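From: Estela Gaete
To: Fusside household list
Subject: Re: [fusside] towels, again

Maximiliano Rivadeneira wrote:
> Does anybody have a fold for hand towels that holds up in a small
> cupboard? I've been doing the in-half, in-half, in-half thing my mother
> taught me and by the end of the week the stack has slumped over and
> I'm pulling out three to get one. The shelf is narrow and pretty deep.
> Also, what do you all fold ON? I've been using the bed and my back
> is letting me know.
>
> Max

Hi Max, and hi everyone, I've been quiet since February but you've hit my subject!

For a narrow deep shelf I'd go in thirds the long way, then in half, then in half again, and stand them up like files with the folded edge facing out. I started doing this when we moved to the Navarrete house, where the linen closet is basically a slot, and I haven't gone back. You do need something at the front to hold them up. I use a shoebox lid (the brown one from my winter boots, very glamorous) but a bookend would be fine.

The other thing is to give each towel a good snap before you lay it down. If it goes on the table crumpled, you end up smoothing it with your hands forever and the hems still don't line up. Grab two corners on a short side, one snap, down flat. Thick ones might need a second go.

As for what to fold on, please get off the bed! It's too low and too soft, and everything slides toward the dent where you're leaning. I like a big square surface with nothing else on it, and I like it dark, so you can see the edges of a light towel. Matte is good too, because a shiny top makes me squint under the kitchen light.
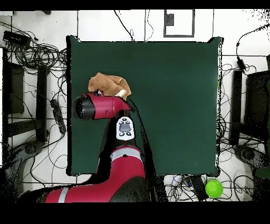 I got fussy about color after years with a cream tablecloth and cream towels, which is a silly way to spend an evening. Dark green or navy, either one. A tan towel shows up nicely on both, and you can tell right away if a corner has turned under.

Height matters more than any of it, though. Mine is 84 centimeters and I'm on the short side, so you may want to go up a bit. My sister put hers on bed risers and swears by them.

What size are your towels, by the way? If they're the skinny kind, skip the last fold or they won't stand.

Estela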